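Okay, long thread coming, get a coffee. I promised several of you I'd write up what we've been doing with soft food and grip force since March, and I've put it off long enough.

1/ Some background for the new folks (hello! there are a lot of you since the towel folding posts). I work on handling food with robots, mostly the packed lunch kind of food. Wraps, rolls, sandwiches in film. All the stuff that has no proper shape and changes when you touch it.

2/ The usual way to teach an arm to pick things up is to show it lots of good picks. Somebody drives the arm by hand, the arm copies. It works nicely for boxes and cups. With a sandwich, the arm learns where to go just fine and then squeezes like it's holding a wrench.

3/ My labmate Eyerusalem Worku had the idea that got us moving, and I want her name on it early in the thread because people stop reading around post 6. She asked why we only ever recorded the good ones. A person learns how hard to hold a sandwich by squashing a few!

4/ So we started collecting bad grips on purpose. Too tight, too low, too far over to one side, closed too fast. We recorded 200 picks in all, and 70 of those were meant to be bad from the start. I have never enjoyed a week of work so much, and I have never smelled so strongly of lettuce.

5/ Each pick gets a score from 4 people who only see the wrist camera view and don't know which kind of pick it was. They just say how squashed it looks to them. No force sensor anywhere in the setup, and that was the part Getachew Tefera kept pushing for (he was right, I was grumpy about it, we've made up). 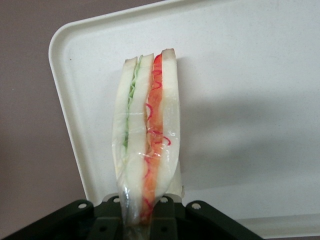
6/ The model we train on all this is called Fliko. It's small. It looks at the wrist view while the jaws close and guesses the score those 4 people would give if the grip stopped right then. When the guess gets bad, the arm stops closing. That's really the whole trick, and I keep waiting for someone to ask me where the rest of it is.

7/ What surprised me is what it pays attention to. I was sure it would watch the filling, because that's what I watch. When we covered up different bits of the view to see what it cared about, hiding the filling hardly changed the guess. Hiding the edges of the bread changed it a lot. It's reading how the outer slices bend.

8/ And the plastic wrap! Oh, the wrap gave us such trouble. The shine moves every time the arm moves, and the early version took every bright streak for a crease and let go in a panic. We had a whole Thursday of sandwiches being set down very politely after barely being touched.

9/ What fixed it was dull. We moved the lamp between sessions and recorded again, so the shine never sat in the same place twice. I had a clever plan with filters that I'd spent ages on, and moving the lamp beat it. I'm over it now. Mostly.

10/ Okay, the result, for those who scrolled down (I see you). We ran 44 fresh test picks with each version, sandwiches it hadn't met before. The plain copy-the-human version got more than half of them scored as squashed. With Fliko stopping the jaws, it was four.

11/ Please don't take that further than it goes. One gripper, one kind of bread, one kitchen's idea of what a sandwich is. We tried a few soft rolls at the end for fun and it had no clue. It held them like they were asleep and then dropped them.

12/ It also still prefers to grab low, down where the wrap bunches up. Eyerusalem thinks that's because our own hands did it that way in the recordings, and I think the bunched part is simply easier to find. We have an ongoing disagreement and a whiteboard nobody is allowed to wipe.

13/ People always ask if it would be easier to just put a pressure pad on the fingers. Maybe! Pads get greasy, though, and have to come off for cleaning, and then they go back on a tiny bit different. I wanted to know how far you'd get by looking. Further than I'd have bet.

14/ Next is rolls, done properly this time, and after that something with sauce in it. Getachew has already ordered the aprons. If you've worked on anything squishy and have opinions about scoring it by eye, please write to me, I read everything even when I'm slow to answer.

15/ Oh, and since two of you have asked already: yes, we do eat the unused ones. The tomato is nicer than you'd think.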